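Two arms, one bench, 509 a month

Ukitz wants you to rehearse your robot before you buy it. We gave it a week.

The pitch is simple. You tell Ukitz what you pack, they build your bench in software, and a pair of simulated arms has a go at it. You watch in a browser. No crate on the loading dock, no electrician. It's called Nisbet, it costs 509 a month, and setup is another 1,476, which I think is steep. More on that later.

I signed up on a Tuesday with a job borrowed from a gift shop in Sadcombe. Bars of soap, hand packed, into a two-compartment organizer. Small stuff. The kind of work the big integrators don't return calls for.

Setup took an afternoon. You fill in a form, send measurements, then somebody from Ukitz rings to ask what you forgot. In my case the height of the table. The bench was ready the next morning, blue organizer and all. 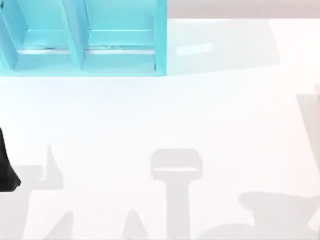
The Nisbet bench, with the two-compartment organizer at the back. Render: Ukitz

Shadows are the first thing you notice. Both arms throw them across the white top, soft gray, and after a day I was reading them to work out where the grippers were. Danica Vávra, product lead at Ukitz, says they left them in on purpose. "A camera on a real bench has to put up with shadows. So ours does too."

Fair enough. But I'd like a switch.

Running a job is easy. Pick a start position, pick a camera, press go. Each batch is 15 attempts and you get 100 batches a month in the basic plan, plenty for one product. Change the product and you're back on the phone — my biggest gripe. A shop with a new line every June is going to feel that.

The close camera is the good one. Materials are better than I expected at this price, and the soap comes up amber and cloudy, with the light getting into the edge of it. There's a raised design at one end too. 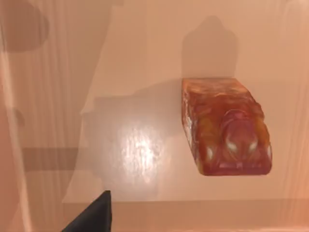
Close camera on the soap, gripper finger at lower left. Render: Ukitz

Does any of that matter to a packer? Maybe. Qusai Hourani runs trials at Saseck, a small contract packing outfit, and he has had Nisbet since the spring. He thinks shiny and see-through items are where cheap simulators fall down. "Matte boxes, anyone can do. Send me soap." He'd still want a real trial before signing for hardware, and so would I.

Gripes, quickly. The browser view stutters on an older laptop. Exported reports are a mess of abbreviations. The help pages are thin and one of them links to itself. And that setup fee isnt refunded if you go on to buy arms elsewhere.

Good bits: quick support, clear pricing, cameras you can swap mid-run wihtout starting over.

Worth it for one product you pack all year. For a changing catalog, ask them for a day rate first. Vávra says one is coming but wouldn't give me a figure.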